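"화면 속에서 잘 걷는 건 이제 놀랍지 않아요"
가정용 로봇 시뮬레이션 서비스 Skuritz를 두 달 써 본 개발자 인터뷰

그는 자리에 앉자마자 노트북부터 덮었다. 화면을 보면 자꾸 변호하게 된다는 것이다. 작은 로봇 개발사에서 주행 소프트웨어를 맡고 있는 그는 지난 2개월 동안 Skuritz를 유료로 썼다. Skuritz는 Stistuvness가 내놓은 구독형 시뮬레이션 서비스로, 가상 주택 안에서 로봇을 돌려 보고 결과를 점수로 받는다.

"홍보 자료에는 집이 1000채라고 적혀 있어요. 그런데 저한테 필요한 건 숫자가 아니라 우리 고객이 사는 집이거든요. 벽지 색만 바꾼 집을 새 집으로 치는 건지 물어봤는데 시원한 답을 못 들었습니다."

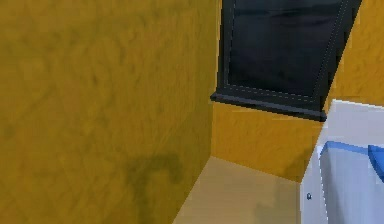
그가 가장 먼저 문제 삼은 것은 점수였다. 한 번 주문하면 주행 500회가 묶음으로 돌아가고, 끝나면 성공률이 초록색 막대로 뜬다. "막대가 예쁘게 차오르면 기분은 좋죠. 그런데 실패한 주행을 열어 보면 로봇이 구석에서 벽만 보다가 시간이 끝난 경우도 있고, 목표물 바로 앞에서 멈춘 경우도 있어요. 둘 다 똑같이 실패 한 건입니다. 고치는 사람 입장에서는 전혀 다른 문제인데요."

그렇다면 기록은 충실한가. 그는 잠시 생각하더니 그 부분은 인정했다. 카메라 화면이 시점별로 남고, 내려받는 데도 별 말썽이 없었다고 한다.
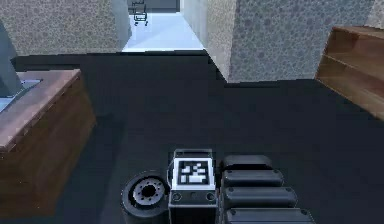
Skuritz 가상 주택 안의 로봇. 앞쪽 문 너머로 밝은 복도가 보인다.

"문을 지나가는 것까지는 괜찮습니다. 그런데 실제 집 바닥에는 문턱이 있고 매트가 있고 충전선이 있잖아요. 설정 메뉴에 '생활 잡동사니' 항목이 있기는 한데, 켜 봐도 제 눈에는 모델하우스예요."

영업 담당자는 그에게 바닥 마찰과 조명을 포함해 조절 항목이 32개라고 설명했다. 그는 그중 절반도 만져 보지 못했다고 했다. 설명서에 기본값은 있지만 그 값을 어디서 가져왔는지는 없었기 때문이다. "실측한 건지, 누가 적당히 넣은 건지 알아야 믿죠. 문의를 넣었더니 설명서 링크가 다시 왔습니다."
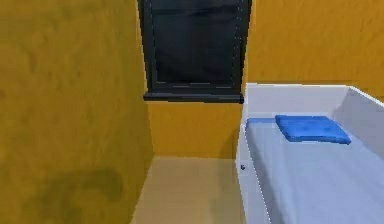 침실 과제 이야기가 나오자 말이 빨라졌다. 베개나 이불처럼 눌리고 접히는 물건을 어떻게 계산하느냐가 그의 관심사였다. "보기에는 폭신해 보여요. 집었을 때 어떻게 변하는지는 다른 얘기고요. 저희 제품이 하려는 게 침구 정리인데, 여기서 나온 점수를 보고서에 그대로 적을 용기는 안 나더라고요."

경쟁 서비스인 Eltard로 옮길 생각은 없는지 물었다. 그는 고개를 저었다. 시험판을 잠깐 써 봤지만 집 구조를 직접 올릴 수 없어 일찍 접었다고 한다. Skuritz에는 도면을 올리는 기능이 있고, 그것 하나는 쓸 만했다.
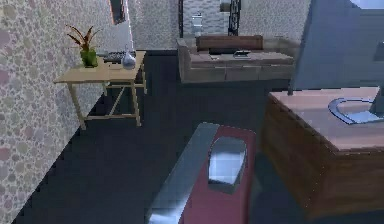
팔을 쓰는 과제는 추가 요금제인 Dunbar에 들어 있다. 그는 첫 달에만 결제하고 둘째 달에는 뺐다. "탁자 위 물건을 옮기는 과제를 돌리려고 샀어요. 그런데 손가락이 물건에 닿는 순간의 힘 기록이 요약값으로만 나옵니다. 저는 그 순간을 보려고 돈을 낸 건데요."

Stistuvness 쪽은 힘 기록 전체를 내려받는 기능을 10월에 넣겠다고 그에게 답했다. 기다릴 생각이냐고 묻자 그는 덮어 둔 노트북을 손가락으로 두드렸다.

"주행 쪽은 계속 쓸 겁니다. 코드 고치고 밤새 돌려서 어디가 망가졌는지 보는 용도로는 싸니까요. Dunbar는 기록을 제대로 받아 보고 나서 다시 결제할지 정하려고요. 누가 사도 되냐고 물으면 저는 자기 집 도면부터 올려 보라고 합니다. 견본 집 점수는 보지 말고요."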